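Standby Power in Shared Housing: What We Learned at Stendwood
Student project report, Environmental Studies
Riaan Buthelezi and Venkatesh Chowdary
20 January 2022

Our project started with an electric bill. Venkatesh had moved into Stendwood, one of the older residence houses in Fernport, and he was surprised to see how much power the place used over the summer break, when most of the rooms were locked and their owners were home with their families. We both wondered where it was all going, and by the end of a long evening of talking we had a topic.

Standby power is what a device draws when it is plugged in but not doing its main job. Televisions, set-top boxes, game consoles, printers and phone chargers all do it to some degree. We borrowed 2 plug-in meters from the physics department and left each one on a device for a full day, writing the readings in a notebook that lived on the kitchen counter and picked up a fair number of coffee rings.

Our readings for the house, scaled up to a year, came to 1,418 kilowatt-hours. We had guessed around 700 before we started, so we went back and checked the sums, and then checked them again. The biggest share came from the common room, where the old cable box stayed warm day and night -- the cats from next door had figured this out long before we did. The Calari sound system was second. Phone chargers, which everyone had warned us about, hardly moved the meter at all.

In July we had asked people in the house how they turned off the TV. Almost all of them used the remote and thought of that as off, and we would have said the same.

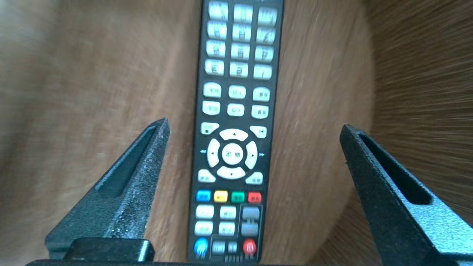 Kaczorowski wrote on our first draft that we were being too hard on the residents, and that a power strip hidden behind a heavy cabinet is the landlord's problem to fix. We think that is fair, and we rewrote our recommendations with it in mind.

We now suggest that the house buy switched power strips and mount them at hand height, starting with the common room. We would also like to see the cable box replaced when the contract is renewed. If we had more time we would measure again in winter, with the house full, and include the laundry room, which we never got permission to enter.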